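A day at the Clillivcombe alcohol-free drinks fair

I drove out to the Clillivcombe drinks fair on 20 June 2023, mostly to see how far alcohol-free beer and wine have come since I stopped drinking on weeknights. It is a trade and public event held in the old livestock hall. Parking was free but the field was uneven, so wear flat shoes.

Doors opened at ten. The organizers told me they had sold 498 tickets in advance and had room for 500, so anyone hoping to pay at the door was mostly out of luck. The badge desk was slow for the first half hour and then fine.

The beers

Brendel had the largest stand. They brew regular lager and then take the alcohol out under low pressure, and a short film on a loop explained the steps. I tried the pale and the dark. The pale was thin but clean. The dark had a roasted taste that held up well, and I would order it with dinner. The man pouring said most of their buyers still drink the full-strength version too and switch between the two over an evening.

Khattak makes spiced ginger and tamarind drinks in small bottles. These are sold as an alternative to a cocktail and priced like one. The tamarind was the best thing I drank all day, though a full bottle would be a lot for one person.

Velska does sparkling tea. Two of the three were too sweet for me. The jasmine one was dry, and the line for it was long by noon.

The health talk

At one o'clock Farzana Talpur gave a talk in the side room on cutting down. She is a community nurse and kept it practical. Keep a diary for two weeks before you change anything. Measure what you pour at home, as a home glass of wine is usually bigger than a bar one. Decide on the dry days ahead of time and tell the people you live with. She also said that anyone who drinks heavily every day should see a doctor before stopping suddenly, and she repeated that at the end.

Her clinic sent out a survey on drinking at home last year and got 1,287 replies. Of those, 154 people said they had tried to cut down and gone back to their old habits within a month. The most common reason given was evenings with friends or family, where a drink arrives without anyone asking.

The questions ran over. One woman asked about children seeing their parents drink at meals, and the answer was to talk about it plainly and to have some meals with no alcohol on the table.

Food and seating

Lunch was burgers, fries or a lentil salad, served from a hatch at the far end. I had the burger, which was fine, and the coffee, which was weak. There were not enough chairs. People ate standing up or took their trays out to the wall by the parking field.

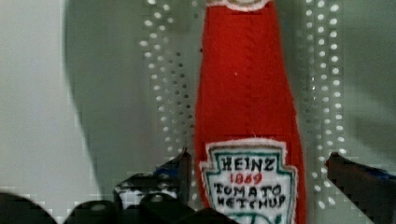
Getting there and next time

The bus stops at the bottom of the hill and it is a ten-minute walk up. The last one back leaves before the fair closes, so check the times if you are not driving. There is a smaller tasting evening in July at the same hall – beers only, no talks. Tickets for that go on sale at the Clillivcombe library desk, cash or card.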